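Robot Teaching by Demonstration
Category: Robotics > Programming methods > Learning from people
Thulani Nel, 3 Jan 2026

Robot teaching by demonstration is a way of getting a robot to do a job by showing it the job. A person guides the machine through the task, the movements are recorded, and the recordings are used to build a program or train a control model. The approach is older than many newcomers expect. Factory painting robots were led through their strokes by hand decades ago, and the same basic idea now reaches into kitchens, workshops and plant nurseries.

Methods

There are two main ways to give a demonstration. In hand guiding, also called kinesthetic teaching, the motors are set to give way easily and the teacher takes hold of the arm and moves it. It is wonderfully direct – a beginner can record a simple pick-and-place motion in minutes. The drawback is that the teacher's own hands and sleeves can get into the camera views, and moving 2 arms at once with any grace is hard for one person.

In remote control, or teleoperation, the teacher works from a separate device. This may be a joystick, a tracked handset or a matching pair of smaller "leader" arms whose joints are copied by the "follower" arms at the table. Leader arms are a favorite for two-handed work, such as holding a part with one gripper while turning it with the other. Many systems give the teacher little or no sense of touch, so people learn to judge contact by eye, and it is a real pleasure to watch a practiced operator do it well.

Recording

A single run of a task is usually called an episode. Each one stores joint positions, gripper openings and camera pictures against a shared clock. The Braklow tabletop set, gathered by Reshma Coetzee at the Ternbridge workshop, holds 2,424 episodes of small-parts handling, most of them under 15 seconds long. Nine operators took part, and their styles differ enough that regular users of the set can often tell them apart.

Workspaces

A good teaching station keeps everything within reach of both arms and gives the cameras plenty to look at. Patterned surroundings are popular with groups who want a model to cope with busy backgrounds. 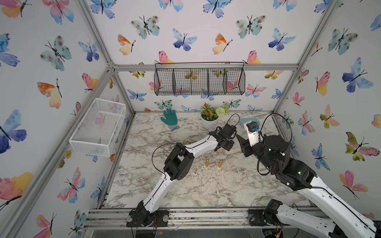
Two-arm stations bring out the best in teleoperation, and they ask a lot of the operator. When both grippers work over the same patch of table, as they do between butterfly-covered walls and a marble-patterned top, the gap between them can become very narrow. Small upright pieces like the brass cylinders are a demanding choice of object, as a light knock from a finger may tip one over. A camera mounted at the wrist helps with the last stretch of the approach, where a view from farther back may be blocked by the arm itself.

Software

Recording tools range from simple scripts to full packages. Cidemik, a small open toolkit, handles playback and trimming, and the Papadopoulos format is used to exchange episodes between labs. Version 2 of the format, due in February, adds a field for operator notes.

See also: teleoperation; imitation learning; teach pendant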